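Unit 5: Automation at the Packing Bench
Course handout, Work and Technology. Revised July 11, 2018
Instructor: Dušan Procházka

1. The task before the robot

Packing mixed toiletries is slow to automate. Toothbrushes overlap, wrappers shine and slide, and a bottle has to be gripped differently from a brush. At Wultwood, a contract packer in Turkov, the bench crew put together nearly 2,000 kits per shift by hand. Most of the skill was in the fingers, and very little of it was written down.

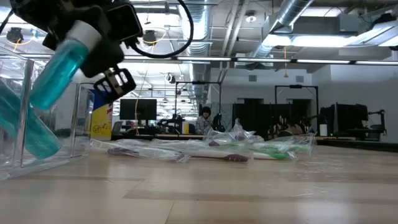 When the company began planning for robot arms, the first job was to record what packers did without thinking about it. Thirteen people were interviewed. Their notes on picking order, grip and damaged wrappers ran to 223 entries, and many contradicted each other.

2. What the gripper has to handle

Two rigid fingers meet a soft, clear package. The wrapper gives under pressure and its edges are hard to find under bright light. A packer feels a bad grip and corrects it. A machine needs a camera, a force limit or a person to step in – often all of them. 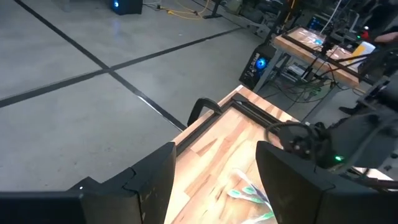

3. Changes in the work

Packers who moved to the new cells became attendants. They clear jams, refill trays and decide when a pile should be spread out by hand. Pay at Wultwood stayed in the same grade for the first year. The union at Hudec, which runs similar lines, asked for a higher one, arguing that watching two arms on one table takes steadier attention than packing does.

Attendants also reported less wrist pain and more boredom. Talk across the bench dropped off as people were placed farther apart.

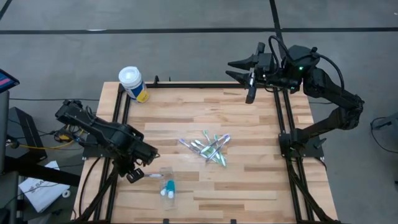

4. For next time

Read the Idisard case, sections 1 to 5. Bring one page on a job you know well: which parts could be written down as steps, and who would you have to ask about the rest?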